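Chapter 13
Getting Fresh Food to the Shelf
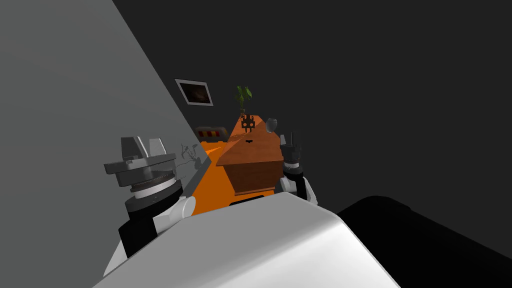 Figure 13.1 Two robot arms with grippers, computer-rendered.

A grocery store makes most of its money on goods that keep. Canned beans can sit for months. Parsley cannot. The buyer who orders parsley on Thursday has to guess how much will sell by the weekend, and whatever is left over is thrown out.

This loss is called shrink. It covers spoilage, damage and theft, but in the produce department spoilage is the largest part. Chapter 12 dealt with pricing. In this chapter we look at how stores decide what to carry, how much to order, and when to drop an item.

Consider Arancibia, a small chain in the town of Plustholm. In November its produce manager, Oleksandra Antoniuk, ordered 262 bunches of fresh dill. The stores sold fewer than half. The next order was cut, and by spring the dill had lost its place to bagged salad. Customers who wanted dill were now driving to Claltamness for it - and doing the rest of their shopping there too.

Was dropping the dill a mistake? Looked at alone, the item lost money. Looked at as part of a full basket, it may have paid its way. Section 13.2 shows how to work out both figures from the same sales records.

Terms to know: shrink, turnover, basket value, case pack, slow mover.

13.1 The Order Cycle

Most stores order fresh greens 2 to 6 times a week. The number depends on the distance to the warehouse, the size of the cooler and the smallest case the supplier will sell.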